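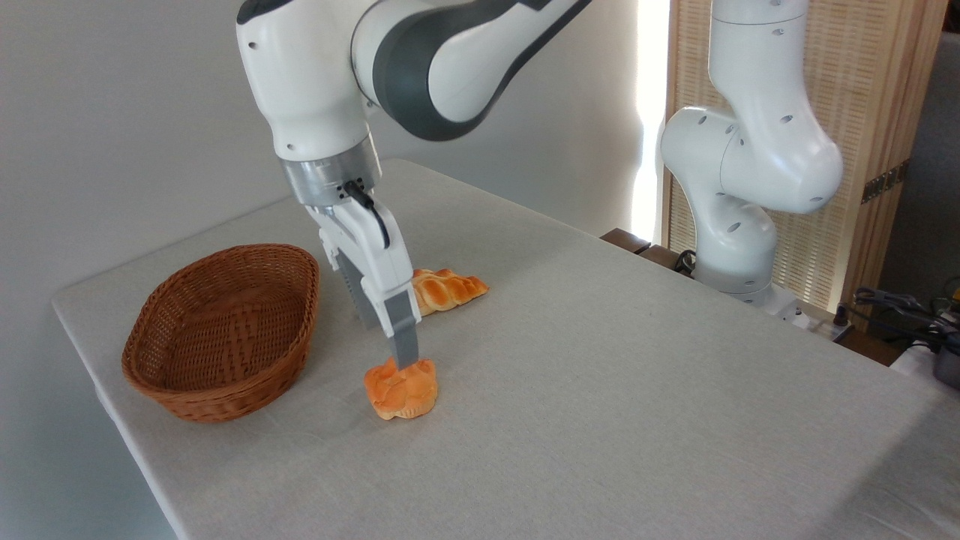

Brirnorside open day, 2024-08-05: can it clear the breakfast table yet?

I took a Monday off work to watch a machine handle baked goods. My own kitchen had dishes in it at the time, so I went in with a personal stake.

Brirnorside is a converted warehouse a long way past the last bus stop. The Nalik people had the room at the back, with a cloth on the table, a wicker basket and some bread, including a braided loaf far nicer than anything I buy for myself. The chore of the day was "put the bread in the basket." My niece could do this at 2, though she would have licked it first.

There are two arms at the table. For the single-bun job only one was in use, and the other stayed folded up at the back like a husband at a baby shower. The working arm came down over a glazed bun and put a fingertip on top of it. Then it thought. I have waited for elevators with less suspense. The woman next to me whispered "go on," and I don't believe she was talking to me.

The bun did get to the basket, on the second try. The loaf was a different matter. It's long, it sits at a slant, and the gripper has two fingers. After the third attempt the guide suggested we look at the poster.

I asked how long a full table takes. About 30 minutes on a good day, he said, and he was cheerful about it. I asked what happens with crumbs. Crumbs are planned for September.

Across the hall Clalitz was showing a shelf-stocking cart for small stores, and this was closer to real work. It moved 200 boxes of tea from a pallet to a shelf while I ate my sandwich, and they all faced the right way. Ask it to do a bag of rice and it stops and blinks. The store owners in my group took a lot of notes at that point.

The gift counter sells a desktop arm called the Hoàng for $1,299, assembly required. It can pick up a pen. I have a drawer of pens I can't find anyone to pick up, but I kept my wallet closed.

Parking is free, and coffee is in the lobby, poured by a person. Go before eleven if you want a spot near the front of the bread table. I got home at four and did the dishes.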